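Home robot code asks makers to grade their own work

A voluntary safety code for household robots takes effect in May, and the companies that sell the machines are pleased with it. That may be the first thing to worry about.

The code, drawn up by an industry group meeting in Flistport, covers robots with hands that work in kitchens and laundry rooms. It limits how hard a finger may squeeze, calls for a stop button within reach of an adult, and says a robot must let go of a tap, knob or handle if a person takes hold of the same one. It runs to 83 clauses. Of those, 17 can be checked by somebody outside the company. The rest are met when the maker signs a form saying so.

Kendeo and Prestier have both said they will sign. Michalík, which sells a smaller arm meant for countertops, is "reviewing the text," according to a short statement sent out Wednesday.

Darren Fairclough, who inspected factory equipment before he took up consumer safety work, read the draft twice and came away unimpressed.

"In a plant you get a fence, a lockout and a person whose job is to be annoying about it," he said. "In a kitchen you get a sticker on the box. I'd like to know who is going to be annoying."

His main complaint is with the test hours. A maker has to log 3,000 hours of hand use before sale, but the code does not say where. A clean bench in a lab counts the same as a cramped family kitchen with glare off the window and a sink full of dishes. Prestier says it has logged 2,098 hours so far and expects to finish in time. Asked how many of those were spent in real homes, the company said it did not break the number out.
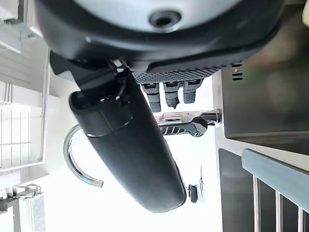

Water gets two clauses. One says hands should be "suitably protected" against splashing, with no rating given. The other tells owners to keep the robot away from hot taps unless the maker has approved that use, and leaves it to the maker to decide what approval means. Fairclough wants a fixed limit on how far a robot may open a hot tap with nobody in the room. The group turned that down as too early.

Supporters say a weak code can be tightened once there is more to go on, and that waiting for a perfect one would leave buyers with nothing. There is something to that. But the draft sets no date for a review, and reports of injuries go to the maker first, which then has to pass along only those it considers serious. "Serious" is not defined.

Companies that sign may print the code's mark on their packaging right away. The first outside checks are not due until a year later.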